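Why Do Some Fabrics Feel Warm?

Put one hand on a metal spoon and the other on a blanket. The spoon feels colder, even if both have been in the same room all day. Your skin is warmer than the room, and heat moves from warm things to cooler things. Metal takes heat from your hand quickly. A blanket takes it slowly.

A blanket doesn't make any heat. Your body does that. The blanket slows down the heat as it leaves, and most of the work is done by air. Fluffy cloth has thousands of tiny fibers, and air gets trapped between them. Trapped air is very good at holding heat in. The word for this is insulation.
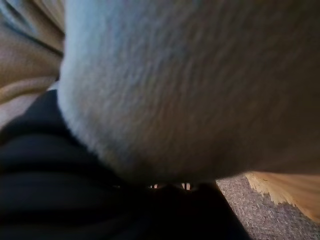
Wool comes from sheep. Each wool fiber is crimped, which means it has little waves in it. The waves keep the fibers from lying flat, so there is plenty of room for air. Fleece jackets are usually made from polyester, a kind of plastic. Machines brush the cloth until it turns fuzzy.

Cushions and pillows use the same idea. The filling is full of air spaces. When you squeeze it, some of the air is pushed out.
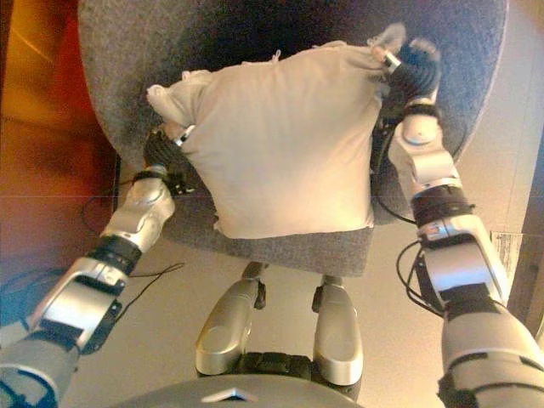

Water changes things. When cloth gets soaked, water fills the spaces where the air was, and water carries heat away much faster. Wet cotton socks make your feet cold for this reason.

Try it: Fill 2 jars with warm water. Wrap one in a wool sock. Check both after 35 minutes. Which is warmer?

More to read
Where Does Cotton Grow?
How Zippers Work
Why Do Ducks Stay Dry?
What Is Felt?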